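Homer Arm Kit - Club Handbook
Section 4: Setting up the table and recording practice grasps

Read Section 3 (power and emergency stop) before starting. Two people are needed for this section: a driver at the controller and a spotter beside the table. Neither person should do both jobs.

4.1 Before you switch on

1. Clear bags, drinks and loose cables from the area the arm can reach.
2. Wipe the tabletop with a dry cloth. Do not use spray cleaner near the arm base.
3. Check that the base clamps are tight. If a clamp turns by hand, tighten it with the hex key stored in the lid of the Cunha case.
4. Look at the wrist camera cable. It should have a small loop of slack at the wrist and be clipped down along the forearm.
5. Put the emergency stop where the spotter can reach it without leaning over the table.

Caution: Tie back long hair and take off lanyards. This applies to visitors too.

4.2 Starting the arm

1. Turn on the power supply, then the arm. Wait for the steady green light.
2. Open the Clarkness program on the club laptop and choose "Connect."
3. Enter the arm number, 727. It is printed on the card taped inside the case.
4. Choose "Home." The arm will rise and turn to its rest position. Keep your hands back until it stops.
5. Open and close the gripper 3 times. Both fingers should move smoothly and at the same rate.

Note: If one finger lags, stop and tell Demyd Moroz or Chrysanthi Drakos. Do not push the finger by hand while the arm is powered.

4.3 Placing the objects

Beginners use the plush food set. The hard plastic set is for teams that have finished Section 6.

1. Take the objects listed on your task card and return the rest to the bin.
2. Lay them on the white tabletop with enough space for the open gripper to come down around your target.
3. Set the target at the angle shown on the card. For the banana, fold the peel flaps back so that the pale flesh is exposed.
4. Bring the arm over the target with the speed slider at 19. Stop above it and check the camera view.
5. Turn the wrist until the target sits between the two fingers.

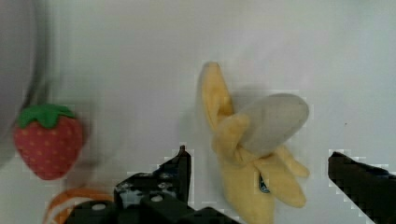
Does the target have to be in the same spot for every recording?

Move it a little each time and turn it a little as well. A set of recordings made from one fixed spot is hard to use later, and the February group had to redo most of theirs.

4.4 Recording a grasp

1. The spotter says "clear." The driver waits for this before every recording.
2. Choose "Record" and type the team name and object name. Use lowercase letters and no spaces.
3. Lower the gripper slowly. Stop before the fingertips touch the table.
4. Close the gripper until the object is held. With soft objects, stop at the first sign of squeezing.
5. Lift, hold for a slow count to five, and lower again.
6. Open the gripper, raise the arm and choose "Save."
7. If the object slips, save the recording anyway and tick "Dropped." Lurdes Lobo uses these for the comparison lesson.

Caution: Never reach in to straighten an object while "Record" is lit. Press "Pause" first and wait for the spotter to say "clear" again.

Each team needs 200 saved recordings before the Bronov challenge. Dropped grasps count toward the total - unsaved ones do not.

4.5 Shutting down

1. Choose "Home" and wait for the arm to stop.
2. Turn off the arm, then the power supply.
3. Copy the recordings to the club drive. Check that the files open before deleting anything from the laptop.
4. Return the plush foods to the bin and put the task card back in its sleeve.
5. Sign the log sheet. Write down anything that felt loose, sounded different or stopped early.

Questions about the program go to Tomás Bragança. For replacement fingertips and screws, leave a note in the parts box.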